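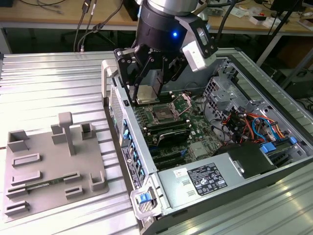
Can the old thermal compound be left in place when the heatsink goes back on?

Remove all of it from both the heatsink base and the processor lid, then apply fresh compound. Old compound dries unevenly and leaves gaps once the contact surfaces have been separated.

4.2 Removing the heatsink and processor

Applies to Fledstead desktop towers with a socketed processor and a lift-up retention frame. For small form factor units, see section 6.

CAUTION: Shut down the computer, unplug the power cord and wait 2 minutes before opening the case. Do not open the power supply. It contains no parts that can be serviced.

1. Lay the tower on its side on a flat, stable surface with the access panel facing up.

2. Remove the access panel and touch bare metal on the chassis to discharge static.

3. Move any cables that cross the motherboard toward the drive cage. Do not pull on the connectors.

4. Release the cooling shroud, if fitted, and lift it out.

5. Disconnect the fan lead from the motherboard. Note the header position.

6. Loosen the heatsink screws in a diagonal pattern, a half turn at a time, until all are free.

7. Twist the heatsink slightly to break the bond and lift it straight up. Set it down with the base facing up.

NOTE: If the heatsink does not move, refit the screws and fan lead, run the computer for 15 minutes, shut down and repeat from the first caution. Do not pry with a screwdriver.

8. Press the socket lever down and outward, then raise it fully. Lift the retention frame.

9. Hold the processor by its edges, lift it vertically and place it in an antistatic tray.

CAUTION: Do not touch the socket contacts. Bent contacts are not covered by the warranty.

4.3 Cleaning

Wipe both contact surfaces with a lint-free cloth and isopropyl alcohol, 80 percent or stronger. Allow to dry before applying Primine compound, part 13 in the spares list. Keep alcohol away from the memory slots and the open socket.

Refit in reverse order. Tighten the heatsink screws diagonally.

Section revised in May by Selim Ertürk.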